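Progress Report to the Plodell Fund
Project: Cooking Lessons for New Households, Clernton
Reporting period: up to the end of December

1. General situation

We are thankful for the support of the Plodell Fund, which allowed us to begin the lessons in the Clernton building as we had planned in our application. In this report we describe what we did with the first part of the grant, what was more difficult than we expected, and what we would like to do in the next period. We have tried to keep it shorter than the last one, as you asked us.

The aim of the project did not change. We teach simple, cheap meals to people who recently moved into their first own home and who often have only one pan and one or two bowls. For this reason every recipe in our program must be possible with this equipment. We do not use an oven, and we do not use any machine for mixing or cutting.

2. Work that is finished

The first recipe unit, on dumplings, is complete. It has 7 steps, starting with the dough and finishing with the serving. The text was rewritten two times. In the first version we gave the water for the dough in cups, and several participants told us that they don't own a measuring cup. Now we explain it by the feeling of the dough: it should be soft like an earlobe, and it should not stick to the finger. This explanation was understood much better.

We made the unit with two fillings, one with cabbage and mushroom and one with pork and green onion. The cabbage filling is cheaper and keeps well for a second day, so it became the main version on the recipe card. The pork version is printed on the back side.

The lessons take place on Friday in the late afternoon. In this period 60 people took part at least one time. A good part of them came again, although we can't give you an exact number for this, as our sign-in sheet in the first weeks had no column for it. The sheet is corrected now.

3. Equipment

From the equipment budget we bought cast-iron skillets, plastic bowls in bright colors and silicone spatulas. We had written "non-stick pans" in the application, and we would like to explain the change. The non-stick pans offered by our supplier Gumberg were light and not expensive, but in a trial the coating of one of them was scratched very soon by a metal fork. Cast iron is heavier, and some participants do not like this, but it will last for many years and can be repaired with oil and heat if somebody leaves it in the water. The difference in price was paid from the small reserve, so the total did not change.

The silicone spatulas are a good choice for the dumplings. A thin metal turner goes under the dumpling more easily, but it also tears the skin when the person is not experienced. With silicone the participants need a little more patience. We added one sentence on the recipe card: wait until the bottom is brown and the dumpling moves by itself, then turn it.

We spent 3,000 dollars on equipment in total, including the tables. The receipts are in the separate folder that was sent to your office by mail.

4. Difficulties

The first difficulty is the room. Our practice with pan and bowl takes place at white tables, and the color shows every drop of oil and every bit of soy sauce. Cleaning takes longer than we calculated. We now put a wet cloth and a dry cloth at each place before the lesson begins, and this has helped, but we would still ask to move a small amount from the printing line to the cleaning line.

The second difficulty concerns the order of work. Many beginners put too many dumplings into the skillet at one time. Then the dumplings touch each other, the skins stick together, and at the end they must be pulled apart by hand. We teach now to cook only a few at once with space between them, and to keep a bowl near the skillet for those that come out. This sounds like a very small thing, but in our opinion it made the biggest improvement in the results. It also made the lesson slower – with small batches a group needs more time until everybody has eaten.

The third difficulty was the translation of the recipe card. The Mathur print shop delivered the second language version with two steps in the wrong order (the folding came before the filling). It was printed again without cost for us, but we lost two weeks, and in this time we had to work with handwritten corrections.

5. What the participants told us

We collected opinions with a short form after each lesson. Most comments were about the folding of the dumplings, which people find difficult and also enjoy. Several wrote that they were afraid their dumplings would look ugly. We decided to show only the simple half-moon fold in the first lesson and keep the fold with pleats for the second one.

Some participants asked if the skillet can also be used for eggs and for flatbread. It can, and we took this as a good suggestion for the next units.

A few people said that the lesson starts too early for those who work until five. We are looking for another hour, but the building in Clernton closes in the evening and the decision is not ours alone.

6. Plan for the next period

The second unit will be flatbread with egg, and the third a vegetable pancake. Both use the same skillet, bowl and spatula, so no new equipment is needed for them. The text of the flatbread unit is written and must be tested with one group before we print it.

We also want to prepare a half page on the care of cast iron, because this question is asked in almost every lesson. It will say how to dry the skillet, how much oil to use and why it should not stay in the sink overnight.

For the next payment we ask for the amount that was agreed in the contract. The only change we request is the small move from printing to cleaning described in part 4. We would be glad to have your answer on this point before the next order of cloths and soap is made.

Respectfully submitted,
The project team, Clernton

Attachment

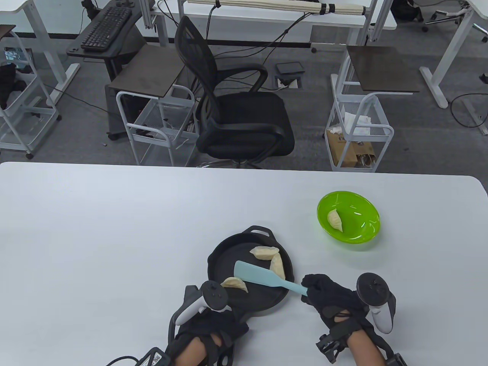

Dumpling unit: skillet with three dumplings, silicone spatula, and green bowl with one dumpling.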